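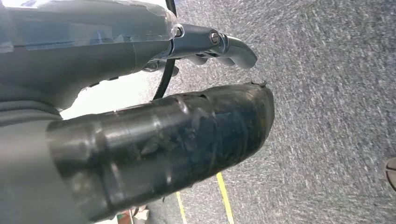
Figure 1. Gripper with wrapped lower finger. Note the lifted tape near the top edge of the tip.

Release Faults on the Mudska Gripper
Project report, Prasthorpe Technical College, Applied Automation
Hidayah Raju, Marlina Krishnan, Azlan Sopacua
Supervisor: Notburga Imhof
Submitted 27/10/2022

1. Summary

The Mudska gripper was set up to pick small household objects from the floor and place them in a tray. During the long run it failed to let go of the object 21 times. In each case the controller logged the release as complete and the arm moved on. In most cases the object then fell during the return move. We traced the fault to the tape wrapping on the lower finger. The report covers how the fault was found, what was changed, and what is still open.

2. Setup

The arm and gripper were already in the Hornutby lab when we began in May. The lower finger is wrapped in layers of tape to raise friction. The facing finger is a metal bracket with a hooked tip. A thin cable runs down behind the bracket. Grip force is limited to 40 N in software.

A cycle has five steps: approach, close, lift, place, open. The open step ends when the finger position reaches its target. There is no sensor that reports whether an object is still touching either finger. We did not consider this a problem at the start.

3. The fault

The run was planned as 3006 cycles, split over several sessions, and all of them were completed. The tape was not changed during the first sessions. The first failed release was put down to a bad placement, and the run was continued. This was a mistake on our part, as the log for that cycle already shows a normal open step with the object missing from the tray.

The failures were not spread evenly. They came in groups, and nearly all were with light objects that had a fabric or paper surface. Hard plastic parts were released every time. The groups did not line up with room temperature, time of day or operator.

One failure matters more than the others. A small cardboard box stayed on the finger through the return move and dropped near Sopacua's foot while he was reaching for the tray. He was not hurt. He had entered the area because the status display read "released, arm idle". The display was showing the result of the previous step while the next step had already started. We treat this as a second, separate fault (section 6).

4. Finding the cause

We first suspected the controller. Krishnan compared the commanded and measured finger positions for every failed cycle and found no difference from the good cycles. The finger opened to its full width each time.

The second suspect was the cable. If it pulled on the linkage, the finger could open slowly and drag the object. Moving the cable by hand through its full travel had no effect on opening time.

The third suspect was the tape. Inspection showed wrinkles, overlapping seams and bubbled patches. Near the top edge of the tip a small torn flap stood away from the surface (Figure 1). When the flap was pressed against a cloth sample and pulled back, the sample came with it. We could repeat this by hand on most attempts with cloth and on some attempts with paper. It did not happen with plastic.

We did not separate the effect of the flap from the effect of exposed adhesive at the bubbles. Both were removed at the same time when the finger was wrapped again.
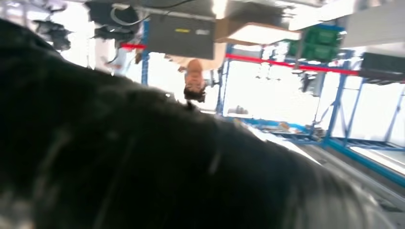
Figure 2. Wrist camera view with the camera inverted. A large dark area covers the left and bottom of the image.

5. Use of camera images

Raju tested whether the wrist camera could confirm a release. The idea was to compare an image taken before closing with one taken after opening, and to stop the arm if something still covered part of the view.

The method worked poorly. Figure 2 shows two of the difficulties. A dark surface very close to the lens is out of focus and has few usable edges, so the comparison returned a large change but could not say what had caused it. The windows behind the blue framing are also washed out, and the exposure shifts when the wrist turns toward them. With the wrist inverted the software has to rotate the image before comparing it, and this step was left out of our first version.

A person in the view also counted as a change. The check would then stop the arm. We left this behavior in, but it was not designed as a safety function and must not be used as one. At some wrist angles a person standing next to the arm is not in view at all.

6. Changes made

The finger was wrapped again with the seam on the side away from the contact face. The tape end was moved back from the tip. The tape is now inspected before every session and replaced if an edge can be lifted with a fingernail.

The display now shows the current step only. The word "idle" appears after the drives are off and at no other time. Reaching for the tray requires the stop button to be pressed first.

After these changes we ran 179 cycles with cloth and paper objects. There were no failed releases. This is too short a run to say that the fault is gone, as the old wrapping also worked well when it was new.

7. Open points

The wear rate of the tape is unknown. Herman Lubis suggested a molded rubber sleeve in its place; we made a drawing but did not get a part in time.

The controller still has no direct way to tell that the object has left the finger. A weight reading at the tray would be the simplest fix. The mounting plate for it is drilled, and the wiring is left to the next group.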